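Bin Sorters and Packers – Stunthorpe Returns Hall

Ultum is hiring for the mixed goods section of its Stunthorpe returns hall. We are looking for two people for the early shift and will keep a short list for the late shift, which changes over at the end of the season. Applications close on 14th April.

About the work

The mixed goods section handles items that come back to us without their original packaging. Stores and market sellers send them in large gray bins, and what is in a bin depends on who filled it. You might get garden items on top of kitchen items on top of toys. Your job is to empty the bins, decide what each thing is, put it with others of its kind, and pack the sorted goods so they can go out again.

Most bins hold small, odd-shaped items that do not stack. Work gloves come in a lot, usually as singles, and have to be matched by size and cuff before they can be packed as a pair. Fruit and vegetables, real or for display, also turn up. Anything fresh goes straight to the food table and is logged separately. Brushes, plastic parts and small metal goods make up much of the rest.

A normal shift starts at the board, where the bins for the day are listed with their numbers. You take the next bin on the list, sign for it, and work through it until the floor of the bin is clear. Then you wipe it out, check the corners for small pieces, and send it back down the line. Please do not start a second bin while the first is open. Mixed-up bins are the most common reason a count has to be done over.

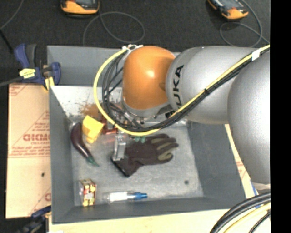

Small pieces get left behind more than anything else. They slide under gloves and cloths and into the corners, and a bin that goes back with something in it has to be brought up again from the yard. New staff are slow at this part and we expect that. Speed comes after a few weeks, and we would like you to be careful first.

Once the goods are sorted they are packed at the tables along the wall. Soft goods are folded and banded. Hard goods are wrapped if they have a finish that scratches. Each carton gets a Muvus label with the section code, the contents in plain words and your initials. If you do not know what something is called, ask. We would sooner answer the question than open the carton later.

What you will do

Empty and sort bins by type of goods
Match gloves, shoes and other paired items
Set aside anything broken, sharp, leaking or spoiled
Wrap, pack and label cartons
Wipe out empty bins and keep the floor by your table clear
Fill in the count sheet at the end of each bin

What we are looking for

You do not need warehouse experience. People have come to us from kitchens, thrift stores, laundries and school cafeterias and done well. We do need you to be able to stand for most of a shift, with breaks, and to reach down into a deep bin many times a day. The bins are on stands, but the last layer is still a reach. If you have had back or shoulder trouble, tell us at the interview and we will talk about which table would suit you.

You should be able to read labels and write clearly in English. Good color vision helps with some of the plastic goods but is not required. You must be 18 or over to work in the hall.

Hours and pay

The early shift is 6:00 a.m. to 2:00 p.m. with a paid half-hour meal break and a shorter break in the morning. The monthly rate is 2745 before tax for full-time staff, and part-time staff are paid the same rate by the hour. Overtime is offered in February and again in late summer, when returns are heaviest. You can say no to it.

We supply gloves, an apron and safety shoes. You keep the shoes. There is a locker for each person and a break room with a fridge, two microwaves and a hot water tap. Bus 88 stops at the gate. Parking is free, but the lot fills up at shift change, so leave a little time.

Training

Your first three days are spent at the training table with Boris Vrabec, who leads the early shift. He will take you through the sorting chart, the count sheet and the packing rules. The chart is long – over two pages of small type – and you are not expected to learn it by heart. A copy hangs at each table. After that you work next to someone from the section until you are both happy for you to take a table alone.

There is no test at the end. There is a short talk at six weeks and another at three months, when the trial period is over.

How to apply

Send a short letter and a list of your past jobs to Martim Seixas in the hall office, or hand them in at the front desk between 8:00 a.m. and 4:00 p.m. Put "Mixed goods" on the envelope or in the subject line. Say which shift you would like and the earliest day you could start. We do not need a photo or copies of certificates.

If we would like to meet you, we will call to arrange a visit. It takes an hour or so and includes a walk around the hall and some time at a table, so wear closed shoes and tie back long hair. Everyone who applies will get an answer, by phone or by mail.

The Bhutto building next door is hiring drivers and yard staff separately. Applications for those jobs should go to their own front desk and not to us.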